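Chapter 5
Watching a Robot Work

Key terms: task board, fixture, tolerance, grasp, end effector

When the Kasen workshop in Turevent held its open day in October 2026, most visitors came expecting speed. The demonstration they watched was slow. A two-armed machine worked at a table in front of a black curtain, and the group from Namolura College stood along a rope and took notes. Their instructor, Efua Acheampong, had given them one assignment: write down what the robot does, and leave out what you think it wants to do.

That is harder than it sounds, and it is the skill this chapter teaches. An engineer who visits a plant or a trade show has a short time to learn what a machine can do. The talk given beside it helps, but the talk is prepared. The work at the table is the better source.
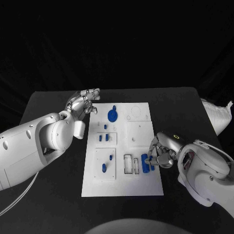

A task board is a flat plate with holes, outlines, and raised sections, together with a set of parts to be handled. It lets different machines, or the same machine on different days, attempt the same job. Parts are chosen so that each one asks for a different grasp. A cylinder lying on its side, like the blue one at the right hand, has to be held across its curved surface. An upright peg can be taken from the top or from the sides, and a round knob with a short post offers a choice between the post and the rim. Section 5.2 sorts these grasps by the number of contact points.

Rakiya Olatunji, who ran the demonstration, allowed 10 minutes for questions before the first run. Iddrisu Baidoo asked why the hands had fingers when a simple two-jaw gripper would cost less. Olatunji answered that the workshop changes parts often and did not want to change the hand each time. She added that a fingered hand has more joints to control and more ways to miss. Both halves of her answer belong in a visit report.
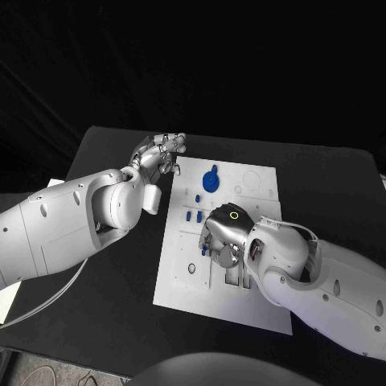

Another student, Nest Lewis, wanted to know what tolerance the holes were cut to. Olatunji gave the figure for the board but said it meant little without the figure for the pegs. Clearance is the difference between the two, and it decides how far off center a part can be and still go in. We work through the calculation in Section 5.3.

Before reading on, look over the visit form in Figure 5.1. It has 16 lines. The first group covers the setting: table, lighting, background, and where people are allowed to stand. The second covers the parts and their starting positions. The rest is left for the run itself, and should be filled in while the machine is moving.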